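Visit Report: Hemmin Salt Works and Packing Hall, Grarkolby
August 18, 2026

Members of the Flinska Regional Food Heritage Association visited the Hemmin salt works in Grarkolby at the invitation of its management. The visit formed part of the association's summer program on small producers of basic foods and followed an earlier tour of the grain mill at Sostov.

The group was received in the former customs building, where the works now has its offices and a small exhibition on the local salt trade. A short talk covered the history of the site. Brine was first drawn from the wells north of the town for use in curing fish, and the works grew as the railroad opened markets inland. Production stopped for a long period when cheaper mined salt became available. The present company reopened two of the original wells and rebuilt the boiling house on its old foundations.

Members then walked to the wells along the raised path beside the river. The pump house has been restored with its timber roof and brick floor, and the masonry of the older shaft can be inspected through a grated opening. Management explained that the brine is tested at the start of each shift and passed through settling tanks before it goes to the boiling house. The path is narrow in places and is not suitable for wheelchairs, a point the association has asked the company to address before the next public season. 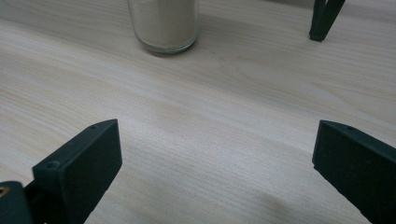 In the boiling house, four open pans are in regular use. The brine is heated slowly, and the crystals are drawn to the side with long rakes and lifted into draining tubs. Slow heating gives a larger, flaky crystal, while a stronger fire gives the fine grain preferred by bakeries. The company produces both, and the choice on any given day depends on the orders in hand. Staff answered questions on fuel use at some length. The pans were converted from oil to wood chips from the Sostov sawmills, and waste heat now warms the drying room.

The packing hall was built to hold 4000 sacks in the years of heavy trade. Much of it is now used for storage and for the school program, which brought 900 pupils to the site last year. Packing for retail is done by hand at the east end of the hall. Bulk orders leave by truck for Flinska.

After lunch in the staff canteen, the group met with management to discuss the proposed regional label for salt. The company supports the label in principle but is concerned that the draft rules do not separate salt boiled from local brine from salt that is only packed in the region. The association considers this a fair objection and will raise it at the next drafting session. It was also agreed that the two bodies would exchange copies of their archive lists, including the Hemmin wage books, which have not yet been cataloged.

The association thanks the management and staff of the Hemmin works for their hospitality. Members who wish to borrow the printed guide to the Grarkolby wells may request it from the association office in Flinska.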